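Hukden Releases Norkis 2, a Task Planner for Two-Arm Work, and Publishes Its Failures

BRALTBRIDGE, July – Hukden today released version 2 of Norkis, its planning and control software for pairs of robot arms sharing one workspace. The company is making few promises about it.

Norkis takes a written goal, such as clearing a meal tray, splits it into steps and assigns each step to one arm. Version 2 adds a shared timing layer, so that one arm can hold or slow down while the other crosses its path. It also replans when the camera view no longer matches what the planner expected. Version 1 did not, and would carry on with a grasp after the object had moved.

"We have all watched the videos where a robot tidies a kitchen, and we have all wondered how many takes it took," said Elsie Kettle, head of planning software at Hukden. "Ours took plenty. Customers can read the logs and decide if 69 percent is good enough for them. For most of them, today, I doubt it."

That figure is the share of tray-clearing runs Norkis 2 finished without a person stepping in, out of 4,000 logged at the Braltbridge lab. Grains and crumbs remain the hardest case. The perception module still treats a spread of rice as one object in some runs and as background in others – neither helps the planner much.

Siyabonga Pillay, who leads testing, is also cautious about the new timing layer. "It stops the arms from bumping. It also makes them wait, sometimes for no reason I can find in the trace. Faster hardware won't fix that."

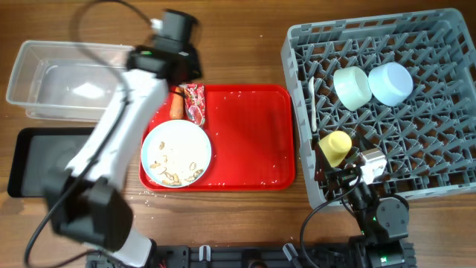
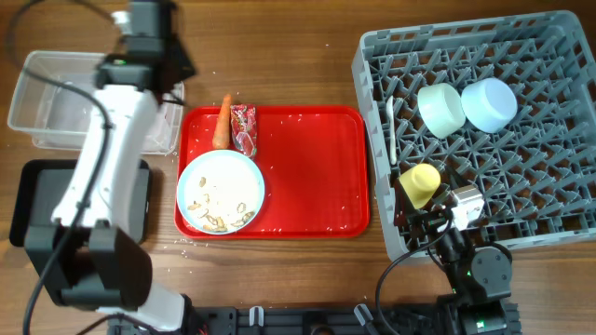

Tray-clearing setup with two arms, a dish rack and a clear container.

Norkis 2 runs on Linux and is available to current license holders at no added cost. New users can request a 12-week trial, which includes the full run logs, failed runs among them. Arm drivers are supplied by integration partner Vestergaard and are licensed separately.

Hukden has set no date for version 3.

Press contact: Hukden Press Office, Braltbridge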